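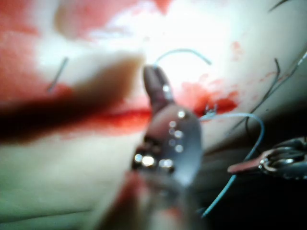
Step 3: Leave yourself some thread

Pale blue suture shows up nicely against a pale pad, so you have no excuse for losing the end. Pull through gently and stop while there's still a decent loop on the far side.

Keep the tail short – a long one will find its way into your knot.

Step 4: Throw the knot

Wrap once, catch the tail, lay it flat. Wrap the other way and repeat. If the edges pucker like a cheap hem, you've pulled too hard. Snip it out and go back to step 3.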